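Chapter 6

What the Rescue Report Leaves Out

Most accounts of a rescue are written by the people who carried it out, or by somebody who rang them up afterwards and wrote down what they said. Bear that in mind through the whole of this chapter. The first five chapters dealt with how rescue services are organised and paid for. Now we turn to the stories told about them, and to how far a student of emergency work should believe those stories.

Take a case of the usual sort. A walker goes down to the shore at Fahy on a Tuesday in December and is caught by the tide below the sea wall. A passer-by hears shouting and phones for help. The fire crew arrives, then the coast team from Avetti, then a boat. The walker is brought up the wall on a rope and taken to hospital with cold hands and a cut knee. By teatime the local news page has a headline with the word "dramatic" in it, and a spokesman has praised the quick thinking of all involved.

Every statement in that news item may be true. It is still a poor source. It gives the time of the call but leaves out how long the walker had been shouting. It lists three services without telling us which of them was needed. It says the rope team "worked against the clock", a phrase that could be used of anyone who has ever owned a clock. And it closes with advice to check the tide tables, as if we knew that the walker had failed to do so.

6.1 Where the story comes from

A news item about a rescue usually has one parent, the statement put out by the service itself. The statement is written the same day, often by a press officer who was not on the shore, from notes taken by an officer who was busy with other things. Later versions copy the first. When a student finds the same detail in four newspapers, it is tempting to treat this as four witnesses. In most cases it is one witness and three people with a keyboard.

The simplest test is to look for shared mistakes. In the Fahy case the sea wall was given the wrong name in the first statement, and the wrong name appears in every report that followed. A reporter who had walked down to look would have seen the sign.

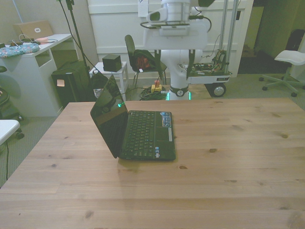 A second test is to ask what each speaker stood to gain. This does not mean that fire officers tell lies. It means that a service which must argue for its budget each spring has good reason to describe a hard job as very hard, and little reason to mention that the second engine turned round halfway. Readers who are quick to doubt a company's sales figures often drop their guard when the speaker wears a helmet.

6.2 Counting rescues

Figures are no safer than words. The Avetti coast team reported 149 rescues in one year, and the number was widely repeated. The neighbouring team at Skedov, with a longer shore and more visitors, reported far fewer. One newspaper concluded that Avetti was the more dangerous place. Another concluded that Avetti had the better team. Neither asked what a rescue was.

At Avetti, anyone who was spoken to by the team and left the beach as a result went down as rescued. At Skedov the word was kept for people who could not have got off by themselves. A family told to move its picnic above the tide line would add five to one total and nothing to the other. Once this is known, the comparison falls apart, and so do both headlines.

The same trouble affects calls. The Zunow district control room logged 748 shore calls in the year and rounded this up to 800 in its public leaflet. The rounding is generous, but it matters less than the fact that several callers often report one incident. A busy beach on a hot afternoon may produce a dozen calls about a single drifting airbed. A lonely one may produce none about a drowning. The call log measures how many people were watching and had a phone signal, and only after that does it tell us anything about danger.

You should therefore be slow to accept any sentence that begins "rescues are up". It may mean more people in trouble. It may mean more people at the seaside, a change in the form, or a new officer who fills the form in properly.

6.3 The missing cases

Rescue stories are collected from rescues. People who climbed out by themselves do not appear in them. Nor, as a rule, do people who were helped by a stranger with a long coat and a firm grip, and went home embarrassed. This leaves us with a very uneven picture of what works. If we study only the people lifted out by rope teams, rope teams will seem to be the answer to everything.

There is some evidence on the other side, though it is thin. Harbour staff, anglers and café owners see a good deal that never reaches a control room. Interviews with them are useful and should be handled with the same suspicion as any press statement. Memory favours the odd and the exciting, and a story told over a counter for ten summers will have grown.

The sections that follow look at three kinds of record in turn: the control room log, the crew's own incident form, and the inquest report. The log is the dullest of them and, in the view taken here, the most reliable, mainly on account of being filled in by people too busy to improve it. We begin with the log, and with the question of what the printed time beside each entry refers to. In the Zunow records it changed meaning twice, and only one of those changes was written down.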